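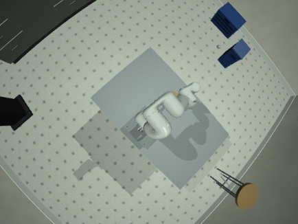 3. Setting and changes in the sorting work

The study took place at Fliken, a packing firm that in June moved part of its small-parts sorting to a single arm. Before the change, sorters stood at the bench for a full shift and picked each piece by hand. Planning was done in a simulated cell built by Thakur, and sorters were asked to comment on it before any equipment was ordered. We collected 308 written comments from 21 sorters over two rounds.

Most of the early comments dealt with space. Sorters wanted to know where they would stand, how far the arm could reach over the table, and whether a stool could stay close by.
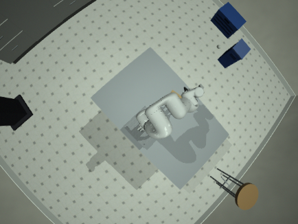 Figure 2. Simulated cell from overhead, with the arm on the table and a small orange object near the gripper.

In the second round the subject shifted to pace. Several sorters said they no longer set their own speed - they waited for the arm, or felt that it waited for them. Others liked having less lifting and more time for checking. 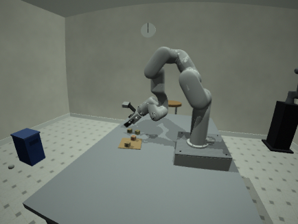
Reading time: 2 minutes

Placing small blocks was the task sorters discussed most. They had always squared pieces up by feel, and they doubted that a two-finger gripper could do the same when blocks lay side by side. Fliken kept two sorters on each shift to correct placements and log faults. Both jobs were new, and neither was in the pay scale at the time of our interviews.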